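Hivham Secondhand Books & Magazines
Science Fiction World (科幻世界), single back issue, Chinese language

Condition: used, good
Item number: 418
Packed flat with card on both sides

I've been meaning to list more of my Chinese magazines for ages, and this one kept floating to the top of the pile, so here we go! It's an issue of 科幻世界, and if you're learning to read Chinese or you just love science fiction from anywhere and everywhere, it's a lovely thing to have on the shelf.

I picked it up in a mixed box from Vlachou (the little shop by the ferry, always worth the stairs) along with a stack of cookbooks I'm still sorting. My reading is slow, so I got through 2 of the stories with a dictionary at my elbow and enjoyed both of them. The text is in Chinese, so please be sure that's what you want before you order. I do get the odd message asking!

What sold me was the cover. It's all dark cracked rock with orange and yellow glowing through the gaps, like lava, and the title runs down the side in big chunky white characters next to a strip of little white squares that makes me think of movie film. I'd happily frame it.

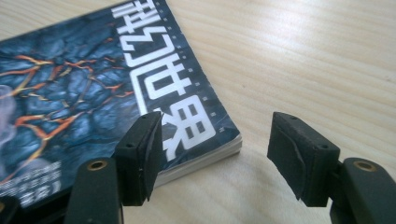
Item 418, front cover. Bottom right corner slightly worn and bent up.

It's a thick, bound issue, so it has a nice bit of weight to it. The corner is the one flaw I'd want to know about if I were buying. I haven't tried to press it flat and I'm leaving that to you (a few heavy books on top would be my first go).

Shipping: I send orders out 3 mornings a week, in a stiff Norkevier mailer with a plastic sleeve inside. If you're buying other magazines from me, put them all in the cart together and I'll combine the postage. Orders placed after 2 in the afternoon go in the next batch.

Returns are fine if it comes back the way it left. Want more pictures of the spine or the inside pages? Use the message button and I'll take some for you.

More like this: Chinese magazines, Science fiction, Back issues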